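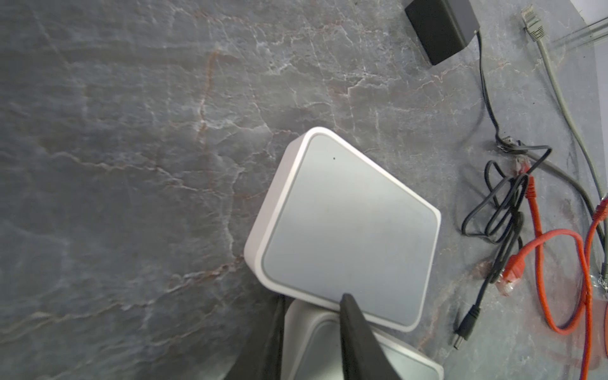 December 28, 2020

I finished painting the back bedroom on Saturday, which means every room in the house has now been painted except the upstairs closet. I started in May. I said I would write down what I did and what I would change, mostly so I can find it again when the hallway needs redoing, so this is that post. It is long and it is almost all about paint.

The house is on Clerkunwood Street in Nostville. It was built in the 1940s and had an addition put on the back in 2000, and the two parts don't get along. The old part has plaster walls, small windows and trim that has been painted so many times the corners are round. The addition has drywall, a big window facing east, and baseboards with sharp edges. The previous owners painted everything the same tan. I lived with the tan for four years.

I went room by room, smallest first. The downstairs bathroom took a weekend and I did it badly. I didn't wash the walls, and the paint came up in little sheets behind the sink when I pulled the tape off. I scraped it, washed it properly with dish soap and a sponge, let it sit overnight, primed it and did it again. After that I washed every room. It adds an evening. The water in the bucket was brown each time, even in the bedroom where I would have sworn the walls were clean.

My total paint budget was $300 and I went over it. I don't know by how much, because I stopped keeping the receipts in August. Most of the extra went on primer and on sample pots. I have a shelf of sample pots in the basement now and I'm told they can't be returned, even the two I never opened.

I bought almost everything at Zaleck, the hardware store by the post office. For a good part of the year you had to call in your order and wait in the parking lot, and picking a color that way is slow. They would put a handful of cards in a bag and bring them out, and I'd take them home, decide they were all wrong and call again the next day. The man at the paint counter started to recognize my voice. He was patient about it.

**Plaster**

Plaster was the hard part. There was a crack in the living room running from the corner of the door frame nearly to the ceiling. I filled it with spackle in June and it opened back up in July. The second time I dug it out wider, put mesh tape over it, and used setting compound, the kind that comes as a powder. Three thin layers, with sanding between. It has held since then, through the start of the heating season, and you can only find it if you know where it is and turn the lamp sideways.

I wore a mask for the sanding and still had white dust in my ears. I also had the old trim tested for lead before I touched it, and a house that age should be tested. The upstairs windows came back positive, so I left those alone and paid someone to do them in September. That was not part of the $300.

**Picking colors**

I am not good at this and I'll say so. The first color I chose for the kitchen was a yellow that looked like butter on the card and like a school bus on the wall. I lived with one wall of it for a week, thinking I'd get used to it. I didn't. The kitchen is now an off-white, and it took three coats to cover the one yellow wall.

Ekaette Bassey, who lives across the street at 889, painted houses for a living before she went back to school, and most of what I know I got from her over the fence. Her main rule is that you don't look at the card in the store, you don't look at it in your hand, and you don't hold it against the old color. She has people paint a big piece of poster board, leave a white border around it, and move it around the room for a few days. I thought this was fussy. Then I tried it with the blue I wanted for the living room, and by the window it was blue and by the stairs it was plain gray. I went one card lighter.

Her other rule is about pale colors. She says people pick them too strong, every time, because on a small card a pale color looks like nothing. Four walls of it bounce off each other and it doubles. That was my problem with the yellow.
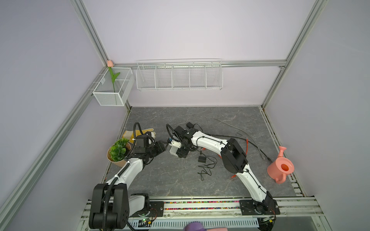
The back bedroom was the one I put off, because it's in the addition and gets full sun until eleven and then nothing. I wanted purple of some kind in there and had been talked out of it twice. My sister said it would look like a child's room. What changed my mind was seeing how a pale lavender holds up when it's on the back and both sides at once, with silver aluminum along the edges and a dark gray, white-veined marble pattern under it, like the walls in the photo. It doesn't look like a child's room to me. It reads as a slightly cool off-white with some color in it, and I think the dark gray does a lot of the work. If everything near it had been white or pine I'd have seen a lot more purple.

So I went with lavender and changed what was going near it. The bed frame was already black. I had a white dresser that I moved to the guest room, and I brought in the charcoal one from the landing. The curtain rod used to be brass and I swapped it for a plain brushed metal one that cost less than lunch. The rug is gray. I'd planned on new lamps too but the old ones are fine.

I tried four lavenders on poster board. The first was pink by evening. The second was the one I liked best on the card, and it was far too much, as Ekaette had told me it would be. The third and fourth were so close I had to write on the backs to tell them apart. I went with the fourth because it had a little more gray in it. Zaleck mixed it in eggshell. I had considered flat, which hides bad drywall seams better, but I have a dog who leans on things.

The dog is called Arthur and he has a lavender stripe on his left side as of Saturday. I used water-based paint and most of it came out with a wet towel. The rest will have to grow out. He was supposed to be shut in the kitchen. I had not closed the door all the way.

**Things that were worth the money**

A good angled brush. I bought a cheap pack of three in May and spent a lot of time picking bristles out of wet paint. The one I bought after that cost more than the whole pack and I'm still using it. Wash it right away, comb it out, and put it back in the cardboard sleeve so it dries in shape.

A pole for the roller. I did the bathroom ceiling without one, off a step stool, and my neck hurt until Wednesday.

Canvas drop cloths. The plastic ones slide around and the drips stay wet on them, so you step in a drip and walk it down the hall. I know this from the hall.

A headlamp. I'd been using a work light on a stand, and my own shadow was always exactly where I was cutting in. It also shows up missed spots if you stand close to the wall and look along it.

**Things that weren't**

The little edging tool with the wheels. It worked for one wall and then the wheels had paint on them.

Expensive tape, in the old part of the house. The trim is so lumpy there that paint gets under any tape. I ended up cutting in by hand, slowly, and it came out better than the taped edges did. In the addition, tape works fine. Pull it while the paint is still a bit soft and pull it back at an angle.

Paint and primer in one. It was all right over the tan. It did nothing over the water stain in the dining room ceiling, which came through two coats and looked at me all summer. A real stain-blocking primer took care of it in one go. Open the windows if you use it.

**What I'd do differently**

I'd do all the ceilings first. I did each ceiling along with its room, and now there are two whites downstairs, because the store was out of the one I had been using and I took what they had. You can see the line where the dining room meets the living room. Guests won't care and we haven't had any guests this year anyway, but I see it when I carry plates through.

I'd also write the color and the date on the lid of every can. I wrote them on masking tape and the tape fell off in the basement, where it's damp. I have one can down there that could be the living room or could be one of the rejected blues. I painted a bit of each on a stir stick and they dried the same.

And I'd take the outlet covers off before I started, every time, and put the screws in a jar. I'm short three screws.

The closet will have to wait. I have half a gallon of the off-white left from the kitchen and it should be plenty. The hall upstairs has some scuffs by the bathroom door that need touching up too, and the back bedroom window still won't open more than a hand's width, which I think is my fault. I'll run a knife around it this weekend.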